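Can a messy bin teach anyone to tidy?

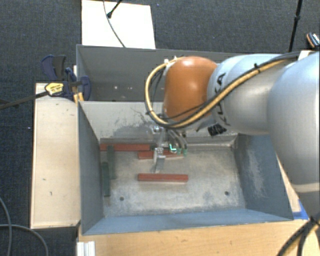 Saranya Arumugam charges people to sort out their homes, and I went to see her in Hidton expecting to be sold something. Her rule is that every object needs one place. I said most families I know have one place, and it's a bin like the open grey metal one with red and green blocks in it. "Then they're ahead," she said. "An open bin gets used. Lids are where good plans die." She claims a child can clear a floor in 4 minutes. I have my doubts.

Did she have any proof that it lasts? "I go back in April and look," she said. How many of her clients had slipped by then? She wouldn't give me a number.

Issa Sfeir hired her last year and is less sure. "The kitchen held up," he told me. "The hall closet was bad again in 3 weeks." He paid $100 for the closet. Would he do it again? "For the kitchen, maybe."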